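Tolar to shorten approval times for home-office conversions from October

TOLAR -- Property owners who want to turn a ground-floor shop or storage unit into office space will be able to do so under a simplified permit from October, the town's building department has confirmed.

The new procedure applies to units no larger than 1000 square feet in the Wotow district and along the former mill road. Applicants will file a single form covering change of use, electrical load and fire exits. At present these are handled as three separate filings, and a complete decision takes 37 working days. The department's target under the new rules is 20.

Marek Šimek, who heads the permit section, said the change was drafted after a review of last year's files showed that most delays occurred between departments, at the point where one office waited for another to release its paperwork. "The technical requirements stay the same. A unit that would fail inspection today will fail it in October," he said.

Units that already have a finished floor and a separate electrical meter will qualify for a desk review, with no site visit before work begins. A final inspection is still required in all cases. Owners must submit a floor plan to scale, a photo of each room and a statement of the intended number of workstations.
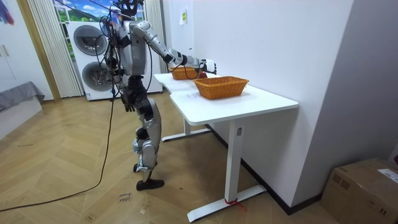 What the rules do not cover

Residential units above the ground floor are excluded, as are buildings on the town's preservation list. Food preparation, retail sales and any use that requires ventilation beyond the existing system will continue to go through the standard process.

Erkex, a local leasing firm, said it has 11 vacant units in Wotow that fall under the size limit and expects to file for most of them this fall. The firm asked the town to extend the rule to second-floor space -- a request the department said it would consider after the first year.

Forms will be available at the permit counter and on the town website. Applications filed before the start date will be processed under the current procedure unless the owner withdraws and refiles.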